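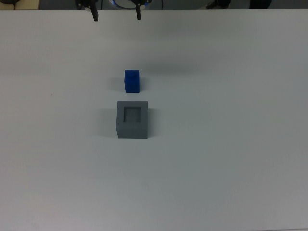
Blauer Würfel hinter grauem Kasten mit Vertiefung

Bauklotz

Der Bauklotz (auch Bauklötzchen, Baustein, in Teilen Süddeutschlands und Österreichs auch Bauklotzerl) ist ein massiver oder ausgehöhlter Spielkörper von einfacher geometrischer Form, der zum Stapeln, Stecken und Umwerfen dient. Die dritte Nutzungsart überwiegt bei Kindern unter zwei Jahren deutlich. Darüber hinaus wird er in der Entwicklungsdiagnostik, im Architekturunterricht und unfreiwillig als Bodenbelag in Kinderzimmern verwendet.

Begriff

Das Wort ist eine durchsichtige Zusammensetzung aus "bauen" und "Klotz" und stellt die Sprachwissenschaft vor keine größeren Rätsel. Schwieriger liegt der Fall bei der Redewendung "Bauklötze staunen", die im Berliner Raum des frühen 20. Jahrhunderts vermutet wird. Warum man ausgerechnet Bauklötze staunt und keine Kommoden, ist ungeklärt. Die Literatur dazu ist umfangreicher, als der Gegenstand erwarten lässt.

Formen und Maße

Grundformen sind Würfel, Quader, Zylinder und Dreiecksprisma. Hinzu kommt der Brückenbogen, von dem jeder Kasten zu wenige enthält. Bei besseren Sortimenten beruhen alle Maße auf einer gemeinsamen Grundkante, sodass zwei Würfel die Länge eines Quaders ergeben. Billigere Sortimente folgen diesem Prinzip dem Geiste nach. Der Kasten "Dernano" umfasste in seiner größten Ausführung 328 Teile und einen Schiebedeckel, der laut Beipackzettel bei richtiger Einräumung schließt.
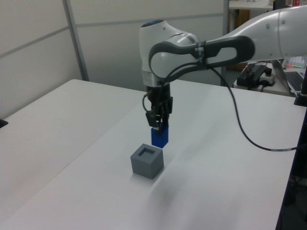
Steckklötze bilden eine eigene Untergruppe und werden in der Fachpresse gelegentlich mit einer Strenge vom Stapelklotz abgegrenzt, die man sonst aus der Pilzkunde kennt. Sie bestehen aus einem Hohlkörper und einem Einsatz, dessen Querschnitt zur Öffnung passen soll. Zwischen beiden muss Spiel bleiben - zu wenig, und der Einsatz klemmt, zu viel, und der pädagogische Wert fällt gleich mit hinein. Verbreitet ist die Paarung eines hohen, schmalen Quaders mit einem Würfel, der oben eine quadratische Öffnung hat, wie beim blauen Klotz über dem grauen Würfel. Runde Einsätze sind einfacher zu handhaben, gelten unter Kennern aber als Entgegenkommen.

Hersteller und Sammler

Zu den bekannteren Anbietern gehörten Rungate und Sinby, deren Kataloge sich vor allem im Umfang unterschieden: Rungate führte zuletzt 214 Einzelformen, Sinby 652, darunter mehrere Quader, die auch Sinby selbst nur anhand der Bestellnummer auseinanderhielt. Die Reihe "Swati" verzichtete auf Farbe und wurde in der Folge vorwiegend von Erwachsenen gekauft. Sammler achten auf scharfe Kanten, vollständige Beilagen und das Fehlen von Bissspuren. Letzteres schränkt das Angebot ein. Der Handel belebt sich regelmäßig im Dezember.
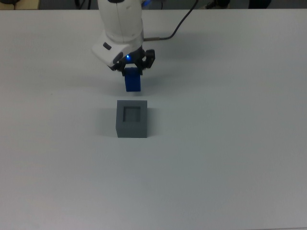
Sicherheit und Lagerung

Maßgeblich sind abgerundete Ecken, speichelfeste Lacke und eine Mindestgröße, die das Verschlucken verhindert. Für den barfüßigen Erwachsenen sieht keine bekannte Vorschrift einen vergleichbaren Schutz vor. Zur Aufbewahrung eignen sich Kästen, Säcke und Rollwagen, wobei der Sack am schnellsten gefüllt und am lautesten geleert ist.

Siehe auch: Kreisel, Murmel, Steckspiel, Trittschall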